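Buying Hand-Held Grippers: Your Questions, My Answers

I run the equipment side of things at Plovell, where we record people doing everyday handling tasks with hand-held grippers so robot arms can learn from them. I get a lot of email from folks who are putting together their first station and want to know what to spend money on. I've pulled the most common ones onto one page, mostly so I can stop retyping them!

Do I need to buy a robot arm first?

Nope. I'd hold off on the arm, in fact. The whole appeal of hand-held grippers is that you can start recording while you're still arguing about which arm to get (we argued from March well into the summer). The one thing I'd settle early is the jaw. If the jaw you record with is nothing like the jaw you end up running, you've got a mess on your hands, so get the arm supplier to tell you which end tools they support before you order anything.

One gripper or a pair?

A pair, if the budget can take it at all. We started our first project, Famley, with a single unit to save money and ended up redoing a big chunk of it. Anything soft wants two hands. Anything you have to hold open, turn around or straighten wants two hands. Buying the second one later also meant a second shipping bill and a slightly different revision of the handle, and I still grumble about that.

What should I put in the budget besides the grippers?

More than you'd like. My list for one station goes something like this:

Grippers, two of them
Cables, plus spares of every single one
Mounts and brackets for the top of each gripper
A table
A frame to go around the table, if you plan on fixing anything to it
Floor covering
A recording computer with more storage than you think you need
Props

I keep $200 aside per station for props and $1000 for everything that breaks, goes missing or shows up with the wrong connector. Your numbers will be different, but please have numbers!

Wired or wireless?

We went wired and I'd do it again. No batteries to charge, no dropouts halfway through a take. The price you pay is cable, and cable has weight and opinions. Order them longer than the distance you measured, because your operators need slack to reach across the table and the cable still has to get down to the floor and over to wherever your computer lives. The short ones we bought first are in a drawer.

What kind of table works?

A plain one. You want it light in color, without a shiny finish, and small enough that one person can reach all of it standing in one spot. Rounded corners are nice for sleeves and cables. I looked at fancy height-adjustable ones from Sperling and decided the money was better spent on storage drives.

What do the first tasks look like in practice?

Pretty humble! We do a lot of soft things and a basket, and it's a cheap way to find out if your grippers, mounts and cables all get along.
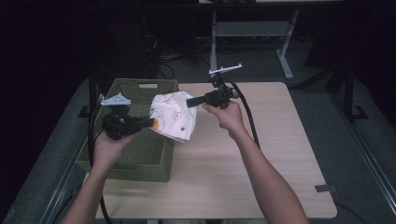
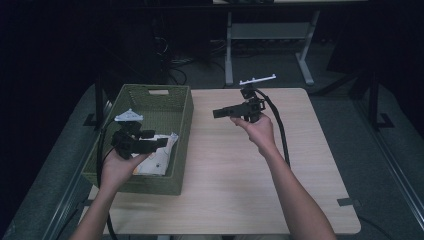

Same table and same green woven basket in both, with a cable coming off each gripper.

How much should I spend on props?

Less than on anything else on the list. Go to a regular home goods store and fill a cart. Baskets with an opening to grab them by are handy, and I like things with a bit of a print on them because plain white on a pale table can be hard to make out when you're reviewing footage late in the day. Do buy two of whatever you pick. Stores drop product lines all the time, and matching a discontinued basket is a miserable way to spend an afternoon.

Do the mounts on top matter?

They do, and they're easy to forget when you're comparing quotes. Ask the seller if the mounts come with the gripper or cost extra, and ask what they weigh. A little weight up high feels like nothing in the first minute and a lot by lunchtime. With Irkari, our current project, I had operators try three layouts before I signed off on a bulk order. Get the drawing files too if the seller will share them, so you can make replacements in-house.

How long does it take to get a station going?

Our last one took 11 working days from the boxes landing to the first usable recording. Most of that was waiting on one adapter. Plan for the adapter.

Should I lease or buy?

I've done both. Leasing made sense when we had one short project and no idea if there'd be another. Once we knew we'd be at it all year, buying was cheaper by a good margin, and we could drill holes in things without asking. Read the wear clause closely if you lease. Finger pads wear out and you don't want to be billed for a whole gripper.

Can I come see your setup before I order?

Sure, drop me a line through the contact form. Mornings before 10 are best, and bring one of the items you want to handle so you can try it with our grippers in your own hands.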